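Setting up your water account online (Ternmont customers, Mendon and Barkstead)

Section 3: Paying and sending meter readings

Updated 2019-12-10

I wrote the first version of this guide in September, when the Barkstead counter stopped taking cheques, and I've tidied it up after a lot of you rang me with the same questions. Have your last paper bill next to you before you start. You'll need the account number at the top right, and the little code printed under it in grey (tiny, I know, get your glasses).

Registering

1. Go to the Ternmont customer page and choose "Register a household".

2. Type in your account number without the spaces. If you leave them in, the page just goes blank and you have to begin again.

3. Put in the grey code. Capitals matter!

4. Choose a password and write it down somewhere sensible.

5. Wait for the email and click the link in it. Mine took a good while, and it went into the junk folder.

Note: if your house was connected before 1989, your account number may be one digit short. Put a zero on the front. Ching-wen Yeh at the Mendon office told me this one and it saved me a second bus trip.

Paying a bill

1. Log in and open "My bills". The newest one is at the top.

2. Check the amount against your paper bill. The first month I did this mine said 271 on both, so I was happy to carry on.

3. Press "Pay now" and enter your card details.

4. Press "Confirm" once, then leave it alone while the little wheel goes round.

5. Save or print the receipt.

Caution: don't press "Confirm" again if it seems stuck. Thaddeus Crenshaw on Wojcik Lane did, paid twice, and had to wait 3 weeks for his refund. Log out, log back in and look at "Payments made" first.

Sending a reading

1. Lift the meter cover and wipe the glass. An old cloth is fine, and take a torch if your meter's down a hole like mine.

2. Write down the black numbers only. The red ones are for leaks and testing and the form won't take them.
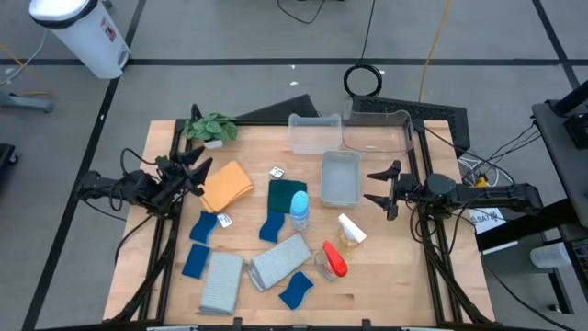
3. Back on the website, open "Readings" and pick the right meter. Some of the older houses have 2 listed, one for the garden tap, so check the serial number on the dial.

4. Type the reading in and press "Send". You should get a green tick.

Note: if the page says your reading is too low, you've probably missed a nought off the front or mixed up the meters. Have another look before you ring anyone.

Caution: put the cover back properly, especially if it's by the pavement.

If you'd still like to pay in person, the Mendon counter takes cards in the mornings. Bring the whole bill with you, as they need the barcode on the bottom slip.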